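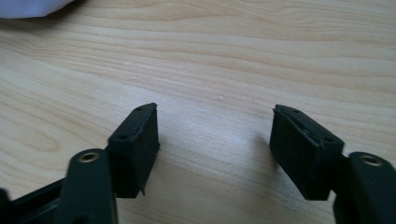 Left pad and right pad, Saturday. Look at the edges of the rubber.

Search this blog
Type and hit enter

April, by Ayantu Fikre

I've been putting off writing about the pads because I wanted to be fair to Nundeck. I've now stopped wanting that.

Some background for those of you who come here for the bread posts. Since winter I've been recording folding demonstrations at home for a small outfit called Flokstead, which pays by the accepted clip. You hold a gripper in your hand, you squeeze, you pick up a corner of cloth, you lay it down, and somewhere a robot is supposed to learn from it. I have doubts about how much it learns. They pay on time, so I keep my doubts for the blog.

The gripper is a Nundeck. The leaflet says the pads are "maintenance free for the life of the tool." I would like to know how long they think a tool lives. I had 742 clips on mine when Flokstead's checker started throwing my work back with the note "object slip, left." I assumed I was getting sloppy. I slowed down and squeezed harder. The slips got worse, and the squeezing harder part was a mistake, I think, for reasons I'll get to.

Look at the left pad. The rubber has a thin ragged lip down the inward side and there's a little flap at the bottom corner. The right one is less dramatic, but the layer on its inner side looks wavy along the seam. My guess is that it's a skin glued over something harder, and the skin is letting go. When I close on a folded edge I can feel the cloth creep a little before it catches. Sometimes it doesn't catch.

So I wrote to support. I got three replies over two weeks, and I'll summarize them.

First reply: had I cleaned the pads? Yes. With what? A damp cloth, like the leaflet says.

Second reply: was I gripping "within the recommended force"? This is a hand tool. You squeeze it with your hand. There's no gauge on it and no number in the leaflet. I asked what the recommended force was and how I'd know when I reached it. They didn't answer that part.

Third reply: cosmetic wear at the pad edges is normal and doesn't affect performance.

I have 200 rejected clips that say it does. To be careful about my own claim, I can't prove every one of those was the pads. Some were probably me, late in the evening, with a dish towel I hate. But I borrowed a second set of pads from a woman on the Flokstead message board who had a spare pair, recorded the same fold on the same table for an evening, and the slip notes dropped to 2. Then I put the old ones back on and they came right back. It's one evening and one person's hands. It's still more testing than I was offered.

What bothers me more than the money is the clips that got accepted. The checker catches a slip when the cloth visibly drops. It doesn't catch the creep. Roughly a month of my work probably has that little slide in it, marked as good, sitting in a pile that's meant to teach a machine what a firm grip looks like. I told Flokstead this. They thanked me and said the model is "robust to variation." Maybe it is. People say that about every bad batch of anything.

Somebody on the board suggested the Canderberg pads, which are supposed to be molded in one piece with nothing to peel. They cost more and I've heard enough promises about pads for one spring. Another person swears by Ayele tape over the old rubber. I tried a strip on my kitchen tongs and it left goo, so that's not going near the table.

For now I've done this: I stop after every batch and run a fingernail along the inside edge of both pads. If a nail can get under it, I quit recording and say so in the upload notes. I take a picture at the start of each session too, with the fingers open over the bare part of the table so the edges show. I should have been doing that from the first week and then I could tell you when the peeling started. I can't, and support knows I can't, and they brought it up.

If you have the same gripper, check the left one first. I'd like to hear whether yours goes on the same side, and how many clips you had on it. I don't want theories about my grip strength. I've had those.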